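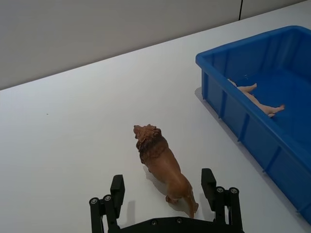
Visitors from Stoltdale asked whether the cell would cope with parts it had not been taught, and were told that the question was the reason for the open day. Bretby opened its Girard handling laboratory to customers in May – the first such visit to the site.

The demonstration used two arms, toy animals and a blue plastic container on a white table. Small figures have uneven outlines and few flat faces, and they test a two-finger gripper harder than boxed goods do.

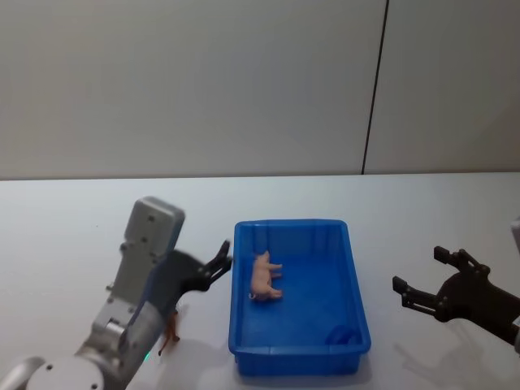 Control software for both arms comes from Hullberg, and the same release will run on the packing cell planned for Stoltdale. Bretby has logged 2861 trial picks at Girard, 560 of them with both arms active. Further demonstrations will be held at the laboratory – places are booked through the Bretby sales office.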